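Handout 6, Rhodri Rees. Read before Thursday, November 20, 2025. Bring the Maddocks worksheet, filled in, even badly.

## Where the examples come from

Last week we took it for granted that a pile of demonstrations existed and argued over what to fit to it. This week is about the pile. My view, which you're free to attack, is that most claims about learning systems are really claims about how somebody gathered the data, and the gathering gets two lines in the paper.

Our running case is the Drosdale kitchen set: one simulated arm, one counter, a toaster oven and a plate. It has 263 recorded episodes, which sounds like plenty until you ask how many are different from each other.
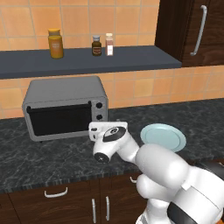

Start with what "different" means. The set's notes say object positions were "randomized." Read further and you find the plate was shifted within a small patch and the oven turned a few degrees. The wall never changes. A policy trained on this can lean on the wall tiles as a landmark, and its score won't tell you that it did. Move the same task to the Pastham kitchen and I'd expect trouble. The authors didn't try it -- or didn't report it.

### Things I'd ask before trusting a set

- Who drove the arm? In Drosdale, two people recorded nearly everything, and one of them has a habit of stopping short before every approach. The model will learn the stop.
- What got thrown away? Of the original attempts, 37 were dropped as "unclean," with no definition given. Failed tries are data too.
- How were the test episodes picked? If you split by frame, you are testing on the training set. Split by episode at least, and by layout if you can.
- Does a second camera view count as a second example? It doesn't, whatever the table says.

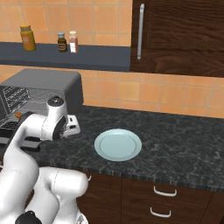

*Fig. 2. Simulated arm at the counter, gripper near the toaster oven, plate still empty.*

### On simulation being cheap

Rendering is cheap. Variety costs the same as it always did, since a person has to sit down and decide what should vary. Jostport's tool will hand you thousands of episodes overnight from 20 seeds, and I remain unconvinced that you own more than 20 seeds' worth of information when it's done.

### For class

1. Pick 23 Drosdale episodes and sort them by starting layout. Write down your rule for "same layout" first.
2. Propose one change to the collection that would make the set smaller and more useful.
3. Find a published success rate and work out what the test layouts were. If you can't, write down where you looked.

Worksheets go in the tray by the door. Late ones get read in January.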